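Dorkdale Tray and Table Linen Loans
Frequently asked questions

Who can borrow trays?

Anyone who lives in Dorkdale or Dastgate, and any club or school that meets there. You need a loan card, and the card is free. Bring something with your address on it the first time. After that we only ask for the number on the card.

What do you lend?

Serving trays, shallow dishes, table sheets and a small number of cake stands. We have 629 pieces on the list at present, and 387 of them are trays of one kind or another. We don't lend glasses, cutlery or anything electric. Cisternas, on the same street, rents glasses by the crate.

How long can I keep things?

One week. If you pick up on a Friday, the pieces are due back by closing time the next Friday. You can renew once by phone if no one else has asked for them.

Which tray should I ask for?

It depends on what is going on it. Sandwiches, rolls and anything else dry can go on a large rectangular tray with a raised rim. The rim matters more than people expect when the tray is being carried through a door. For olives, cut fruit or small sweets, take a shallow dish with a rim of its own and set it next to the large tray. Small dishes placed on top of a large tray tend to slide as soon as someone lifts it.

If you aren't sure, tell us how many guests you expect and how big the table is. Constanza Lagos handles most of the bookings and can tell you what fits.

Do I need a sheet under the trays?

We recommend one on any wood table. Trays get pushed and turned during a meal, and grit under a tray will scratch a finish. A plain sheet in a light color also makes it easy to see spills before they spread. It doesn't have to reach the edges of the table. A sheet that covers the middle and leaves a strip of wood showing at the far side is fine, and it is less likely to get pulled by someone walking past.

How should I lay out two trays on one table?

Put the large one down first, near the side people will serve from, with its long edge in line with the edge of the table. Then put the smaller one to the left or right and leave a hand's width between them. You need that gap to get your fingers under the rims.
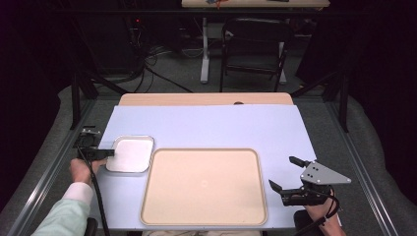

Lift the small tray away before you move the large one. Most of the chipped rims we get back come from two trays knocking together, and it usually happens while someone is clearing up in a hurry.

Can I put hot dishes on the trays?

No. Use a trivet or a folded towel on the table itself. A hot pan can leave a round mark on a pale tray, and those marks don't come out. Mugs of tea and coffee are all right if there is a coaster under them.

How do I clean them?

Wash by hand with warm water and a little dish soap, then dry right away with a soft cloth. Please don't use scouring pads. Trays with a silver-colored rim should stay out of the dishwasher — the rim goes dull after a few cycles. Sheets can come back unwashed. We wash them all together at 60 degrees Celsius, so shake off the crumbs and fold them loosely.

How many trays can I take at once?

Up to 16 on one card. For larger orders write to us first, and allow two weeks in September, when the schools and the Cadon harvest supper both want trays.

How do I carry them home?

Stack trays of the same size only, with a dish towel between each one. Keep the stack flat on the floor of the car. We lend crates for this, and they are due back with the trays.

What if something gets broken or lost?

Tell us when you return the rest. There is no charge for the first broken piece in a year. After that we ask you to pay what a replacement costs. Please bring back the pieces even if they look beyond repair. Nélida Farías mends some of the chipped ones, and they go on a separate shelf for craft groups to use for paint and beads.

Can I donate trays I no longer use?

Yes, if they are clean and sit flat without rocking. We have enough round metal ones for now. Large rectangular trays in plain colors are always welcome, and so are table sheets without lace or fringe. Leave them at the desk during opening hours — not outside the door, please.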